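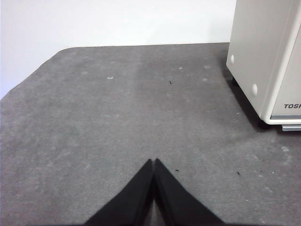

The felt, with one end of the machine that lives on it.

Felt: an update
2 min read

The gray felt on the long worktable at Wultholm has picked up a few pale scuffs, and we have received letters. Well, two letters. Both were from Smaranda Pascu, who laid the felt in February and would like it known that it was one even shade of gray at the time.

It is now several shades. Elif Naz Tekin calls this "character" and suggests a lint roller. Smaranda suggests that people stop dragging things across it. We side with Smaranda, mostly because she owns the good scissors.

For anyone joining the craft room since spring: pick things up before you move them. Chalk goes in the tin. Coffee goes in you, somewhere else. The felt will take a vacuum on low, up to 30 seconds a pass, after which it starts to fuzz and we start getting letters again.

A replacement piece from Fimberg has been priced. We will be keeping the old one.

4 comments | 2 shares

Recent items
The tin of chalk: where it goes
Bus times for the Sullitz outing
Wanted: scissors, good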